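Rosario Caputo
Sunday gripper thread. Two grippers, two wrist cameras, one simulated kitchen and a very large pot of tea

1/ Right, I said I'd do this properly and I've finally cleared a day for it. Grellent parallel jaw versus the Rizzi three-finger, same arm, same controller, same kitchen. All in sim for now, real hardware when the real hardware stops being in a box in my hallway.

2/ The arm is a Vanar, or the Vanar model file at any rate, which took me most of the morning to load because I'd put the joint limits in degrees and the loader wanted radians. The elbow went through the worktop. Lovely start.

3/ Rules, such as they are: 200 pick attempts per gripper, objects dropped into a random spot each time, ten seconds to get hold of the thing and lift it clear. Same random seed for both so nobody can shout at me. (You will anyway, I know you.)

4/ I went with the sink as the main test area and I'm already regretting it a bit. It's deep, the walls are straight up, and everything likes to end up at the far end against the back wall. On a flat table both of these grippers look brilliant. In a sink, not so much!

5/ The other thing is the grooves in the floor of the basin. I'd left them in for looks and then found the Grellent fingertips catching on them whenever the approach was a touch too low. Raised the grasp height by a hair and it settled down. The Rizzi doesn't seem to care, its fingers come in at more of an angle.

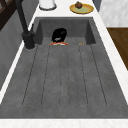

ROUND ONE: THE GRIPPERS

6/ Grellent first. Fast, tidy, closes like it means it. The black rounded thing was the one I was dreading because it's smooth on top, but if the jaws get low enough either side it comes up fine. The trouble is getting low enough with the back wall right there. One jaw has nowhere to go.

7/ The flat orangey-red one lying partly under it is just mean. You have to shift the black one first or you're lifting two objects and counting it as one. I did not spot this until quite far in and had to bin a whole batch and go again. Cue swearing.

8/ Little tan piece: Grellent gets it nearly every time. Rizzi pinches, misses, pinches, misses, nudges it into the wall, gets it. Three fingers on something that small is like eating peas with oven gloves.

9/ But give the Rizzi the black one and it's a different story, it wraps over the dome and up it comes. I'd have put money on the parallel jaw winning everything in a tight space and I'd have lost it.

10/ Also tried a few with the small brown muffin-looking thing on the yellow plate, out on the counter. Not scored, I just wanted to see. Both fine. The Rizzi dragged the plate along with it once and I had to rewatch that several times for, er, research.

11/ Someone asked in the replies about closing force. I've left both on the default. I know, I know. If I start tuning one I have to tune the other and then it's December.

ROUND TWO: THE CAMERAS

12/ Cameras next, and I've got more to say about these than I expected. Hidex on the wrist for the first half, then a plain virtual pinhole with a wider lens for the second. Both running through the same controller loop.

13/ The Hidex model is sharper and its depth is much cleaner on the speckly grey of the basin. It's slower though. With everything switched on I was getting one full cycle in 232 milliseconds, and the wide one managed 221. Not a huge gap on paper but you can feel it when you're nudging the arm by hand.

14/ Where it gets interesting is what each view does when there's no object to look at. I've been feeding the object finder views with nothing to pick in them, as a sort of lie detector. The window over the worktop is perfect for this — big pale panes, dark bars, a bit of black tap at the bottom, no reflections and nothing at all outside the glass.

15/ And it lied to me! The finder kept putting a grasp point on the curve of the spout. Fair enough in a way, it's a slim dark arch and I suppose that looks like a mug handle if you've only ever been shown mugs. It also had a go at one of the thin window bars, with great confidence. 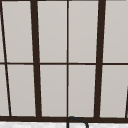
Page 2 of 3

16/ So I've added a "leave the tap alone" mask, which is a bodge, and a proper confidence cut-off, which I should have had from the beginning. False grabs went right down. The wide camera still gets fooled more often than the Hidex, I think down to the leaning lines, but I haven't tested that on its own so don't quote me.

17/ The pale glass is doing something odd to the auto exposure as well. When the arm swings up from the sink to the window the picture settles for a moment, and if the finder fires in that moment you get rubbish. I've told the controller to wait a few cycles after any big wrist move. Costs time, saves my nerves.

18/ Controller settings for those who asked: position mode for the approach, then a soft impedance mode for the last bit down into the basin. I tried staying in position mode all the way and the Grellent kept hammering the floor. Soft mode all the way was gentle but the arm wandered about like it had lost its keys.

19/ Counting the binned batch, the warm-ups and all my faffing with the plate, the log says 1480 attempts. My laptop fan now has its own weather.

20/ Where I've landed for the moment: Grellent for small stuff and anything out in the open, Rizzi for the rounded things and anything jammed up near a wall, as long as it isn't tiny. Hidex on the wrist for either. I'd happily swap my mind on the camera if somebody can make the wide one behave near that window.

21/ Next up is the white canister on the far counter, which I've been avoiding. I suspect it's too fat for the Grellent at full opening, and I want to try the Rizzi from above and from the side. If you've done tall round things with a three-finger, tell me your approach angle please, I'm starting from forty-five degrees and hoping.

22/ Config files going up tonight once I've taken out the rude comments. Kettle's on again.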